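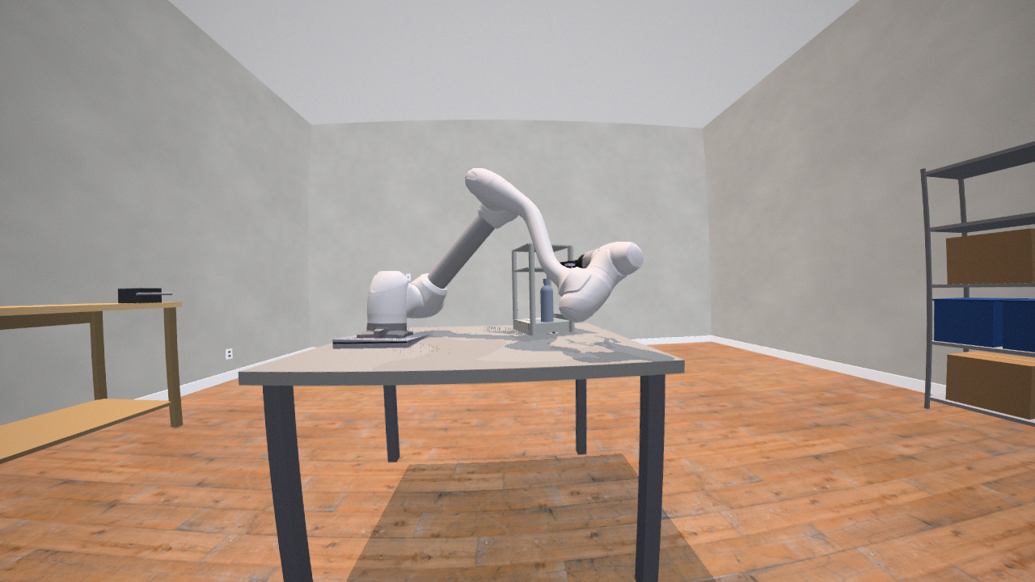
Simulated arm, bottle and rack.

I spent most of my holiday break in a simulator, and I regret nothing! The plan was simple enough: same arm, same table, same bottle, two grippers, and whichever one did better gets ordered for the shop in March. The candidates were the Mosum (a plain parallel gripper, short fingers, boring in a good way) and whatever I could get working from the Dudow controller package, which everybody kept telling me to try.

I set up 200 runs with the bottle starting inside the rack or near it, and let the thing go overnight. First lesson - the wrist is bulkier than you think. I'd planned all my approaches around the fingers and forgot there's a big chunk of housing behind them, so my early paths clipped the rack over and over. I ended up adding 10 extra waypoints by hand, which felt like cheating, but fine.

The Mosum settings didn't need much fuss after that. I dropped the closing speed, brought the approach in sideways, and the grasp numbers got a lot better. Dudow was fussier. Its defaults are really jumpy close to an object, and I lost a whole evening to one smoothing value that was buried in a config file.

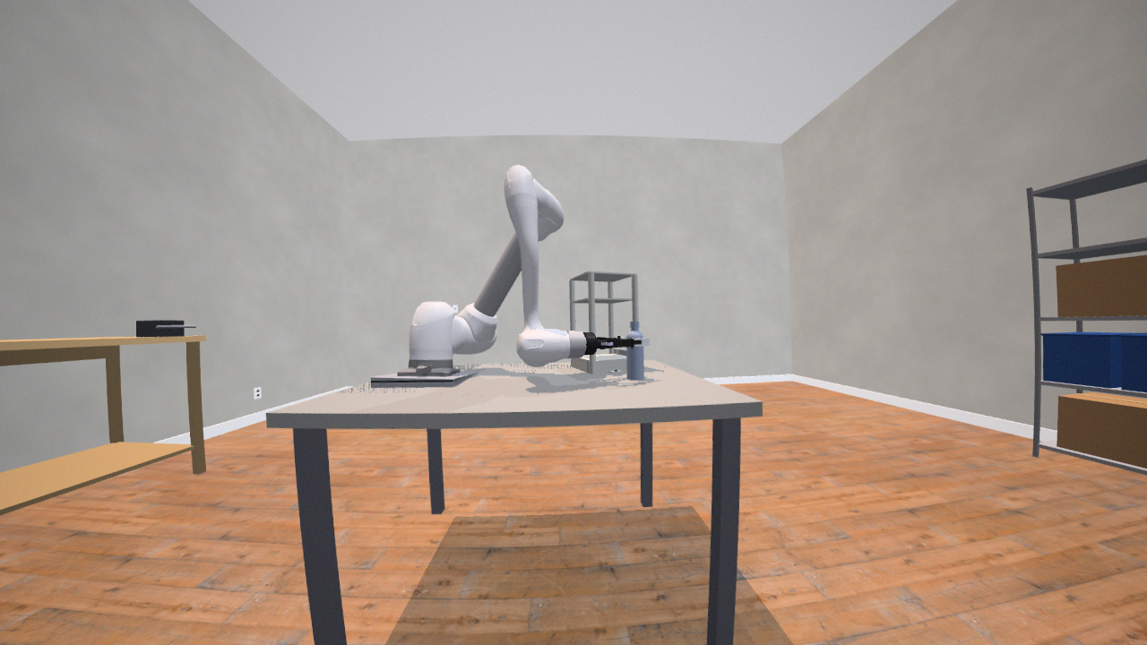

Fouzia Afridi wrote to me after my last post that I should quit trusting friction values in sim, period, and that she'd tune for a heavier bottle than I'll ever use and work down from there. I tried it. She's right, and I'm a little annoyed about it.

I also moved the camera up high for part of this, looking steeply down at the table. I like it for checking how the fingers line up on either side of the bottle. It's lousy for judging height, so I'm keeping a low side view too.

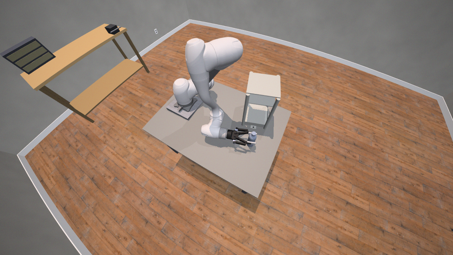

2 min read

So where am I? Leaning Mosum, with the Dudow controller if I can calm it down. Next up is a batch of 1000 runs with the start position shuffled, and then I want to swap in a wider bottle and see what breaks. If you've got smoothing values that work for you, please leave them in the comments.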